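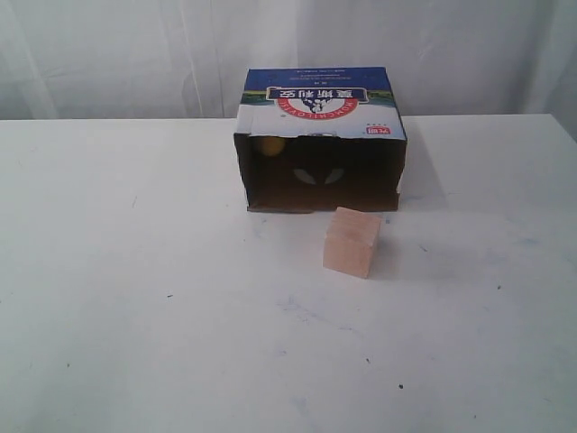
Candela Benítez

I've wanted a machine to pick up after my family for as long as I've had a family, so when Jornell offered me their tabletop tidying arm for the month of August, I said yes before I'd finished reading the email!

The chore I cared most about is the dull one: small things left out, a box waiting, put them in. A wooden block by an old dairy carton with a yellow thing already tucked in the shadows at the back, say. My nephew can manage that between bites of toast. The Jornell gets there too (bless it), only it likes to think first. I gave it 100 tries over two long evenings and it put the block away in 52 of them, which is better than I'd feared and a good deal worse than the brochure had me hoping.

Most of the misses came at the mouth of the box, where it would nudge the block against the cardboard lip and then stop, terribly polite, waiting for me. Soft things went worse. Socks, forget it.

My friend Iñaki Rivas runs the packing bench at Pidbridge and tells me theirs does fine all day, but every carton there sits in the same spot, and my house has never once worked that way.

At $500 I'd wait a version or two. I did miss it a little when it went back, though.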